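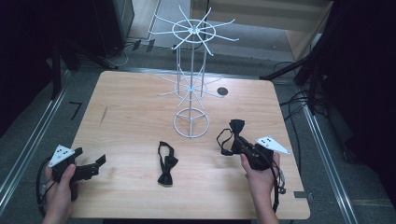 Itlow two-tier countertop rack, white. Four stars, maybe three and a half on a bad day.

Bought this for bow ties. Yes I know it's sold for earrings and keychains, the listing says "accessories" and a bow tie is an accessory. We do formalwear rental out of Wemthorpe, small operation, and the pre-tied black ones had been living in a shoebox under the register. Every Monday somebody dumps the weekend returns in there and the straps knit themselves together. Spent 17 minutes untangling them before a wedding pickup in November and ordered this the same night.

What you get: white wire stand, ring base, one set of hooks around the middle, another set up top. That's the whole thing. Came in a flat box with a bag of bolts and a sheet of drawings with no words on it. Went together fine once I figured out the lower tier has a right way up. It does not say so anywhere. If your hooks point at the floor, flip it.

The good. It's tall but doesn't eat the counter. The ring base sits flat on our table, no rocking, and I haven't had to put felt under it. White wire with black ties looks sharp, customers can see what they're getting from across the room. Neck straps loop over a hook in about a second and the bow hangs out front where it should. Clip-ons are trickier, you have to hook them by the clip and they droop.

It turns, too. Not smoothly. Sort of a shuffle. I give it a push and it goes a quarter of the way and thinks about it. Drop of sewing machine oil helped for a week or so.

Now the gripes.

Load it evenly. Seriously. First day I filled one side because that's the side I was standing on, and the whole thing leaned toward me like it wanted to tell me something. Didn't fall but I wouldn't trust it with kids around. Now I go across, one here, one opposite, top tier last. Slower but it stays put.

Hooks are on the short side. One tie per hook is fine, two is ok if the straps are thin, three and the front one slides off when you spin it. The adjustable straps with the metal slider are the worst, the slider catches on the tip and you end up lifting the whole rack. Fasten the strap before you hang it, that fixed most of it for me.

Coating seems decent so far. One hook on the bottom tier had a rough spot at the tip that snagged a satin bow, so run your finger over all of them before you put anything nice on it. I took mine down with a nail file, two mintues. Should not have to do that on a new rack but there you go.

I did try the Gallardo one before this, the acrylic one with pegs. Prettier. Scratched in a month and the pegs are too fat for a neck strap, you have to force it over. Sent it back. Brandgate has a heavier metal version, weighted base, looks great, but it's priced for department stores and I have one counter.

Wouldn't use it for regular long ties, they'd drag past the lower tier and get mixed up with whatever's on it. Fine for bow ties, keychains, probably bracelets. Hats no.

Cleaning: dust collects where the wires meet the center. Dry paintbrush. A damp rag leaves lint all over it, dont bother.

Would I buy it agian, yes, probably a second one for the colored bows, if they ever make it in black. Shoebox is now for cufflinks, different problem.

Minus one star for the rough hook and the wordless instructions. Shipping was quick.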